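Clemitz Building, Second Floor: Ceiling, Lights and Sink

Posted 2021-02-18
Filed under: Interiors, Badcombe

The second floor of the Clemitz Building in Badcombe went back into use as an open office in October. The building dates from 1878 and was put up as a seed warehouse. It has been divided, undivided and divided again many times. This page covers the latest work on the second floor, mainly the ceiling, the lighting and the sink area. The stairs and the front entrance have their own page.

The work was done by Nowicki, who also handled the roof repairs two years earlier. The floor was closed for 7 weeks. The original plan was for five, and the extra time went to the wiring.

Click any picture for the larger version.

The ceiling

Before the work there was a dropped ceiling of gray tile, hung low enough that a tall person could push a tile up with one hand. It hid a lot of old pipe and some wiring that no longer went anywhere. All of that was taken out. The dead pipe alone took two days.

Once the tile was gone, there was a choice between boxing the beams in and painting them. We painted them. Everything overhead is one white, the beams the same as the corrugated panels. Two whites were tried on a sample patch near the stairs, a warm one and a neutral one. The warm one looked yellow by late afternoon and was dropped. The neutral white took three coats on the beams and two everywhere else.

The paint was sprayed. Brushing was tried on the first beam and left marks that showed from the floor. That beam was sanded and done again. If you are planning something similar, allow plenty of time for masking. The masking took longer than the spraying.

Sound was a concern with the tile gone. The floor is louder than it was, and phone calls carry. Rugs have been priced and felt panels have been discussed for the end walls. Neither has been ordered. People who need quiet have been using the small room by the stairs.

White beams and corrugated panels over the open office, with the round lights between them.

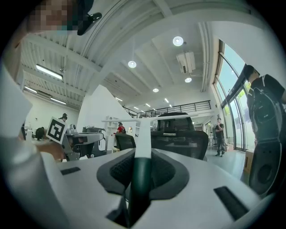 Lights and air

The old lighting was fluorescent tube, and half the tubes had been replaced with whatever was in the supply closet, so no two matched. The new lights are round and white. They are on three switches, which lets the window side stay off during the day.

The first layout on the drawings had the lights in straight rows from one end of the floor to the other. Nowicki taped the positions on the floor before drilling, and a row landed directly over the main walkway, where it did little good. The positions were shifted toward the desks. This is the change that added most of the wiring time, and it was worth the delay.

Bulb color was another decision that took more than one try. The first box was too blue. The replacements are a softer white that works with the paint.

Heating and cooling come from units at ceiling level. They are easy to service from a stepladder, though the filters need to come down every 12 weeks and somebody has to remember to do it. A reminder is now written inside the supply closet door, with the date of the last change next to it. The one complaint so far is that the desks directly beneath the air get cool in the morning. The louvers were adjusted once and will be adjusted again.

The mezzanine was already there. It was built in the 1980s for file storage and is still used that way. Its railing was tightened and repainted, and the old carpet on it was pulled up. There was some talk of putting desks up there, but it gets warm in summer and the stair is steep.

Ribbed ceiling section on the right, the slatted grille of the air-conditioning unit toward the middle, and the mezzanine beyond. 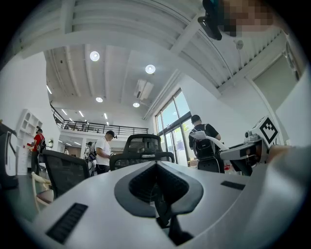

Genowefa Kaczorowski

I wrote the notes on this page from my own site diary, and the section on the sink is longer than the others for a simple reason: I got more questions about it than about anything else on the floor. Several people in other buildings have the same problem we had, which is a large room with plumbing in only one spot.

The sink

For years the only water on this floor was in the restroom. Anyone washing a cup or filling a bucket had to walk the length of the floor, which is 126 feet, and back again. A second sink was on the wish list of every tenant we have had.

Water and waste lines come up through the floor at one point only. Running new lines under the concrete would have meant cutting a trench and closing the first floor too, so the sink went where the lines already were. That fixed its position. Everything else around it had to be arranged to suit.

The basin is the Rilter, in the rectangular version, set on a cabinet. We looked at stainless steel first. It would have been harder to chip. The white basin was easier to match with the rest of the cabinets, and the price difference was small. The faucet is black. I was not sure about black, and was talked into it by the plumber, who said it would show less water spotting than chrome. Around here the water is hard, and he was wrong about that. Black shows every spot once it dries. A wipe with a soft cloth at the end of the day takes care of it. Do not use scouring powder or vinegar on the finish.

A few things learned since it went in:

The drain stopper lifts out for cleaning. Do this weekly. Coffee grounds collect under it and the basin starts to drain slowly.

Seal the back edge of the basin well. The first bead of sealant was too thin and let water run down behind the cabinet. It was cut out and replaced.

Leave enough room in front for two people to stand without blocking the way through. We moved the cabinets twice before this worked.

Keep a squeegee near the sink. A quick pull across the rim takes less time than a cloth and leaves nothing to launder. Ours is supposed to hang on a hook and usually lives on the counter next to the dish soap.

Storage went along the same side of the room. The cabinets are white like the basin. They hold paper goods, cleaning supplies, mugs and the first aid kit, and there is a shelf for things people have left behind. If an item stays on that shelf for a month, it goes to the thrift store on the corner.

The floor is bare concrete. It was cleaned and sealed with a clear sealer and otherwise left alone. The old adhesive came off with a scraper and a rented grinder. There are patches where the color is uneven and I would not try to hide them. The sealer has held up to chair wheels so far. Near the sink I would have liked a mat, but the one we bought curled at the corners and people tripped on it, so it was returned.

Furniture is a mix of what we had and what was given to us. The black office chairs came from a company that was closing its branch in town. The wooden chairs are older and are used wherever an extra seat is needed.

White basin and black faucet, seen from above, with the office chairs beyond and the concrete floor. 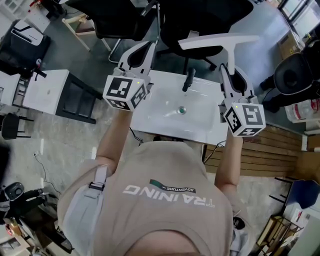 Myfanwy Rowlands
We have the same hard water two streets over, and we went through two faucets before we put a small filter on the supply line under the cabinet. It will not stop the spots completely, but the crust around the base stopped forming. Change the cartridge when the flow drops and don't wait for the date on the label. Also, did you insulate the waste pipe where it goes through the floor? Ours could be heard in the room below every time somebody emptied a bucket.

Genowefa Kaczorowski
The waste pipe was wrapped, but only on the part we could reach from above. The tenants downstairs have mentioned the noise once. I will ask Nowicki about getting at the rest of it from their ceiling. A filter sounds like a good idea and there is room for one on the left side of the cabinet.

Details

Building: Clemitz Building, Badcombe
Floor: second
Built: 1878
Contractor: Nowicki
Basin: Rilter, rectangular, white
Ceiling finish: neutral white, sprayed, matte
Floor finish: clear sealer on existing concrete

Still to do: felt panels on the end walls, louvers on the air units, touch-up paint on the mezzanine stair, a proper hook for the squeegee.

More from this building: Front Entrance and Stairs | Roof Repairs | First Floor Windows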